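**Hiba Hijazi** · thread

1/ Notes on cleaning spilled granules off gloss black. Writing it down as I keep having the same conversation in the Clernik group and retyping it on a phone is slow.

2/ The problem is not the mess itself. Sugar and salt are both easy to shift. The problem is that both are hard crystals and gloss black shows every hairline. Wipe them dry with a cloth and you are sanding the finish, very gently, in whatever direction your arm happens to move.

3/ Order of work: lift, then vacuum, then damp, then dry. Skipping to damp is the common mistake. Sugar plus a damp cloth gives you syrup, and syrup dries as a dull film you will only notice in the evening with the lamp on.

4/ Lift first. Anything standing on the surface goes straight up, no sliding. A mug is the worst offender. It has a hard rim underneath, grains get trapped against it, and one lazy push leaves a curved scratch.

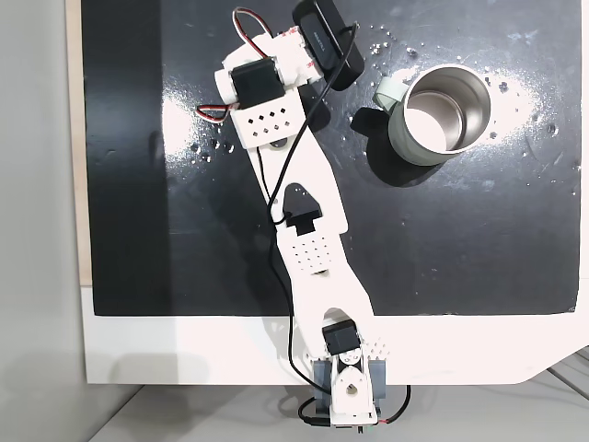 *White granules on gloss black, heaviest in an arc beside the green mug.*

5/ Note the glare on the right. Pale grains are easy to lose in a bright reflection like that one, so don't trust the view from one side. Move your head, or move the lamp. I check from 2 positions, one low and nearly level with the surface, one from above.

6/ Vacuum with the soft brush head on the lowest setting. Hold it just clear of the board and let the air do the work. If the bristles have been used on a floor, wash them first. Grit from the hall is harder than sugar.

7/ No vacuum? A soft, dry paintbrush, 2 inches wide, kept only for this. Short strokes towards a folded sheet of paper held at the edge. Lift the brush between strokes and tap it out.

8/ Then damp. Microfibre, warm water, wrung until it stops dripping. One pass, fold to a clean face, next pass. Straight lines, no circles. Swirls on black are mostly self-inflicted.

9/ Dry at once with a second cloth. I use the Erkolia 400s - the number is the weight in grams per square metre - and they are fine. Cheaper ones shed. Wash without fabric softener, which leaves a smear of its own.

10/ Someone at Kanaan's asked about glass spray. I don't use it on coated boards. Some finishes tolerate it, some go cloudy, and the label on the board is usually long gone by the time you want to read it. Try a corner first if you must.

11/ Telling salt from sugar, for those who asked: one drop of water on a few grains, wait, rub between finger and thumb. Sugar goes tacky. Salt doesn't. Do this on a saucer.

12/ Existing hairlines: a plastic polish will soften them. It won't remove a deep one. My shelf in the Garnthorpe flat had 7 years of dry wiping on it and still looked grey under a lamp after two rounds of polish. I turned it over and used the other side.

13/ Replies asking whether a matt board would be less work: for scratches, yes. For greasy fingerprints, no. I have both and clean the matt one more often.

14/ Will add a note on lint rollers when I've tested one on an offcut. Early view is that the adhesive is the risk.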